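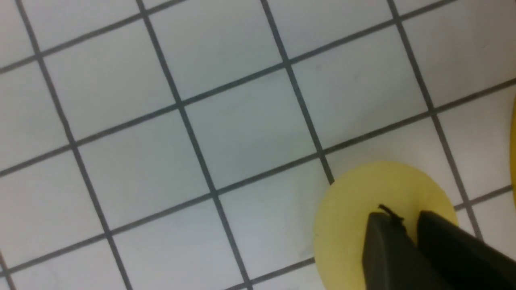
White squares, dark lines, the same pattern from one side of the room to the other: I have come to think a grid is the best friend a small kitchen can have. I used to find it cold. Then I spent a morning with Joana Mendes, who teaches steaming to beginners, and I came home wanting to rule lines on everything I own.

Joana is a grid person all the way down. Her tiles are white with charcoal grout, and she told me she chose the grout before she chose the stove. "White grout is a promise you can't keep," she said, and having scrubbed mine every February for years, I laughed out loud.

Basket first, buns second

What she really wanted to talk about was bamboo. A round steamer basket is one of those objects that got figured out a long time ago and has hardly needed fixing. You have a wall to hold the heat in, a slatted floor to let the steam up and a woven lid that breathes, so water doesn't collect and rain down on your dough. I love that the lid is worth looking at, too! Give it spokes and a bit of color and you want to leave it out on the table all day.

Her other rule is to leave space. Three small buns in a basket may look stingy, but dough swells, and buns that touch will tear when you pull them apart. She lays everything out on a ruled sheet before class, basket open, lid behind it, and lets people move things around until the spacing looks right to them. It sounds fussy. It's also a wonderful way to slow down a room full of hungry adults.
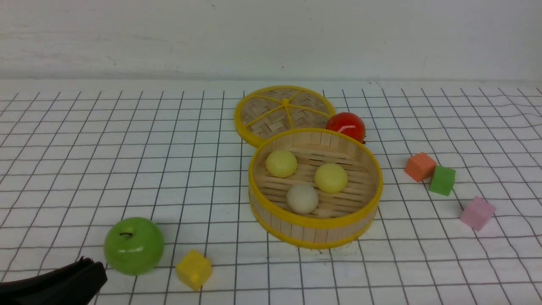 Yellow, and why it works

Set against all that black and white, a yellow rim practically sings. Put a tomato next to it and you have the whole palette of a summer lunch. I asked Noémie Boyer, who styles tables for a living, whether there was a trick to it, and she said to pick one loud color and let it show up twice. A yellow band on the basket, a paler yellow in the buns. Anything else bright should be small.

Pale yellow dough is easy to get at home. Joana kneads in a spoonful of pumpkin purée, and keeps one batch plain so there's an off-white bun in the mix. The contrast is half the fun.

Place the buns gently, with your fingertips and from above, and give each one its own patch of floor.

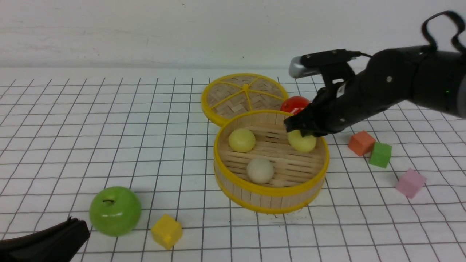

Cut a square of parchment for under each bun if your dough is on the sticky side, and wait until the water is properly boiling before the basket goes on. Small buns take 11 minutes. Then turn off the heat and leave the lid alone for 2 more — lift it too early and the tops can wrinkle.

As for the basket, rinse it in hot water, skip the soap and let it dry in the open air with the lid off. Joana stands hers on edge by the window, right over those tiles, and doesn't put it away until the next day.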